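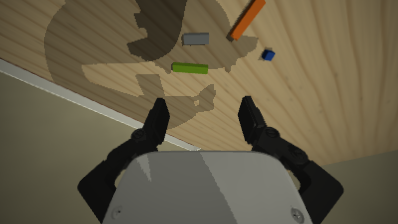 # Coltgate Fan Event Listings

Coltgate is a table of fan meetings, signings and press calls held by touring singers and TV actors, one row per event. Each row has a venue, a city, a start time, the billed guests and the ticket type. Categories on the web map are told apart by color, and press calls use a bright orange bar. Signings are gray and fan meetings are dark blue.

## Contents

- `events.csv`: 1255 rows
- `guests.csv`: 263 guests, with stage name and spelling variants
- `venues.csv`: malls, theaters and hotel ballrooms

The listings cover 9 cities. Start times are local to the venue.

## Sources

Rows were typed in from posters, mall notices and the Sandent newsletter. Shafiq Mollah entered most of the mall events. Rosário Cordeiro merged the guest names and fixed the accents.

## Known problems

- Guests who canceled on the day are still listed if the poster named them.
- `end_time` is blank for most signings.
- 3 events at the Rocha Theater have the wrong ticket type. They are marked `check`.
- Tours with two shows on one day may appear as a single row. We started splitting these in October and have not finished.

## Use

Load `events.csv` first, then join on `guest_id`. The file is UTF-8. Please don't use the listings to contact guests or their agents.

Last updated Monday, December 7, 2020.

Contact: Wulteck listings desk | © 2020 Wulteck | Back to top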